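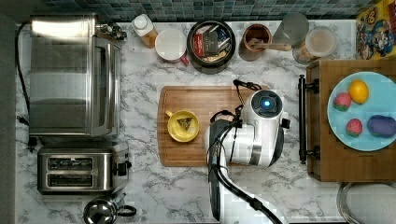 Section 2: Setting up the tea run

I wrote this part for new members of the Pinheiro robotics club, so it covers the kitchen counter task we call Flutow. If you haven't gone through the power-on checks in Section 1, go do those first. I'll wait!

1. Clear the middle of the counter and put the cutting board there, long side facing the tiles. Leave the toaster oven, toaster and kettle over on the left. They stay unplugged for the whole session.

2. Put the yellow cup on the left part of the board and drop one tea bag in it. I like the pyramid kind – they hold their shape, and the fingers get a much better grip on them than on the flat ones.

3. Set the blue plate on the right with the lemon, the strawberries and the eggplant. We don't pick these up in Flutow, but the practice runs were all done with them out, so please don't tidy them away.

4. Open Stustari on the laptop and load profile 644. The arm will move to its start pose over the board, so hands off the counter before you click.

5. Jog the wrist down slowly with the arrow keys until the fingertips are just above the board. Save that height. I went too fast my first time and had to start the whole calibration over (it takes a while, bring a snack).
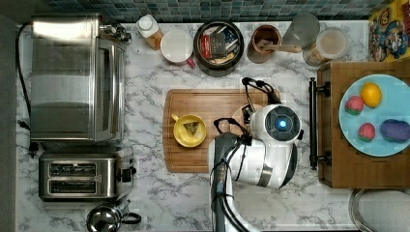
Fig. 2-1. Gripper over the board, with the tea bag in the yellow cup.

6. Look at the black cable loop by the wrist. It should have room to swing without catching on the cup or anything along the back wall. If it looks tight, back the arm off and re-clip it.

7. Hit Record, do one full run, and save it to the Plustarix folder. Our log had 2,403 runs in September and it's at 3,738 now, so use the next free number and don't overwrite anybody!

Caution: Keep water out of the cup and the kettle. Flutow is a dry task from start to finish.

Caution: Never reach under the arm while a profile is loaded, even if it's sitting still. Press Stop, then reach in.

Note: If Stustari says "height not saved," go back to step 5. Restarting the laptop won't fix it – I've tried plenty of times.

When you're done, park the arm, close Stustari and move on to Section 3 for labeling your runs.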